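Home Datasets Documentation Contact

# Mollport Spoken Interviews: Data Card

Transcripts and audio from oral history interviews with residents of the Mollport harbor district, prepared by the Agudelo Archive.

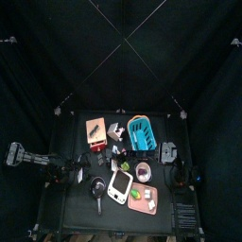

## Summary

The collection holds 261 interviews, each supplied as one audio file and one plain-text transcript. Speakers talk about work on the docks, schooling, housing and the ferry line. Interviews were held in English. Short passages in other languages are kept in the audio and marked [other language] in the transcript.

## Files

- audio/ — mono WAV files, one per interview
- text/ — UTF-8 transcripts with speaker turns
- index.csv — interview number, decade of birth, topic codes, release status
- topics.txt — the list of 20 topic codes and their definitions

File names match across folders. Interview numbers are not consecutive, as withdrawn interviews keep their original numbers.

## Transcription

Each transcript was typed by one person and checked against the audio by another. Hesitations are left out unless they change the meaning. Place names follow the spelling in the Kikengate street register. Words that could not be made out are shown as [unclear].

Tekle Abera wrote the transcription rules. Seo-ah Sung maintains the topic codes, and proposed changes should be sent to her before any new coding begins.

## Consent and access

All speakers signed a release form. For 80 interviews the release covers the transcript only, and the audio folder contains no file for them. The field "status" in index.csv gives the terms for each item. Users must not try to identify persons whose names have been replaced with initials.

## Known limits

Dock workers are heavily represented. Interviews from the north side of the harbor are few, and 2 of them have gaps in the recording — these are noted in the index. Dates given by speakers have not been verified.

## Citation and contact

Please cite as: Agudelo Archive, Mollport Spoken Interviews. Corrections are collected through the year and released each September. Write to Ayana Asfaw for access and to Mandla Moodley for corrections to the text.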